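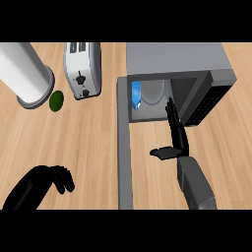

Flidis Kitchen, simulated bimanual split

Data card, last revised 21/04/2024
Maintainers: Seo-ah Ki, Carter Morin
Rendering and assets: Anjana Khan

Summary

Teleoperated demonstrations in a simulated kitchen, recorded for the Ouellet policy comparison. Two arms with multi-fingered hands work at a wooden counter holding a microwave, a toaster and small items. The split covers 14 tasks. Two are held out for evaluation and have no training episodes.

Observations

Each step stores one RGB view from above the counter, joint positions for both arms and both hands, and the commanded targets. The RGB view is letterboxed with black bands at top and bottom. Crop them before computing normalization statistics. The Wistico loader does this by default; the raw reader does not.

Object poses are kept in a separate file and were not given to any policy we report.

Microwave tasks

Reaching into the cavity is the hardest group. The open door extends toward the robot and divides the counter, so an arm starting on the wrong side has to go around it. Episodes begin with the door already open. Contact with the door is logged but does not end the episode.

An episode succeeds if the target object is outside the cavity and at rest for 15 consecutive steps. Dropped objects that settle on the counter count as a success – see the notes in the scoring script if you need the stricter version.

Baseline

The reference policy predicts chunks of 16 actions. Shorter chunks made the idle hand drift during one-arm tasks. We have not tested whether this holds on hardware.

Known issues

Finger contacts are unreliable for thin objects.
Toaster lever travel is shorter than in the Wikalmont assets, so lever policies do not transfer between the two.
Episodes recorded by Ayman Samir before September use the old wrist offset. Apply the correction flag when loading.

Questions about the loader go to Darcy Desjardins.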